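Home Contents Chapter 3 Chapter 5 Index

CHAPTER 4
Collecting Demonstrations in Furnished Rooms
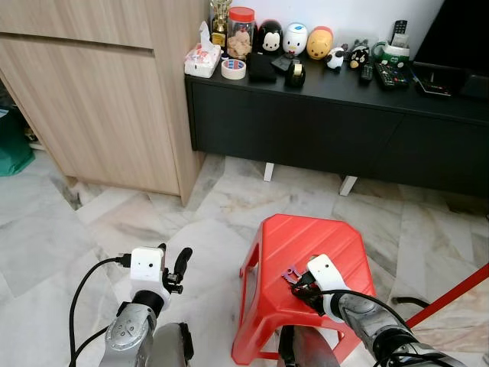 A policy trained by imitation can only be as broad as the demonstrations behind it. Chapter 3 treated the recording hardware and the alignment of joint readings with camera images. We assume from this point that both are in order, and turn to the question of what should be recorded, where, and how much of it.

The running case in this chapter is the Plevulby set, a collection of 549 demonstrations of short household tasks. Each was produced by an operator guiding a two-armed robot, and each begins with a written instruction and ends when the operator marks the attempt as finished. The recordings were made in 6 homes. A second set, Doucette, covers the same tasks on a bench in a single laboratory and holds 197 demonstrations. The two will be compared in Section 4.3.

We define a demonstration as one continuous recording of one attempt at one instruction. Under this definition a failed attempt is still a demonstration. Whether it should be used for training is a separate decision, and one that cannot be made later if the recording was deleted on the spot. Operators should label failures and keep them.

An episode is a demonstration that has passed review. Some authors use the two words interchangeably — this book does not.

4.1 Sources of variation

Three kinds of variation matter in a home. The first is variation in the objects handled: their size, stiffness, color and starting pose. The second is variation in the surroundings, including furniture height, floor surface, lighting, and items that play no part in the task. The third is variation in the operator. Two people given the same instruction will approach an object from different sides, and will differ in how long they pause before closing the gripper.

The third kind is the one most often left unrecorded. In Plevulby an operator code is stored with every demonstration, which allows a held-out test by operator as well as by home. In Doucette it is missing, and the loss can't be repaired from the images.

Surroundings should not be tidied before recording begins. A policy that has seen only bare surfaces tends to treat an unfamiliar item near the target as part of the target. Items are moved only when they block the robot's path or could be damaged, and any such change is entered in the session log with the time.

4.2 Writing the instruction

Last updated: January

This site uses cookies to remember your place in the text. Accept Decline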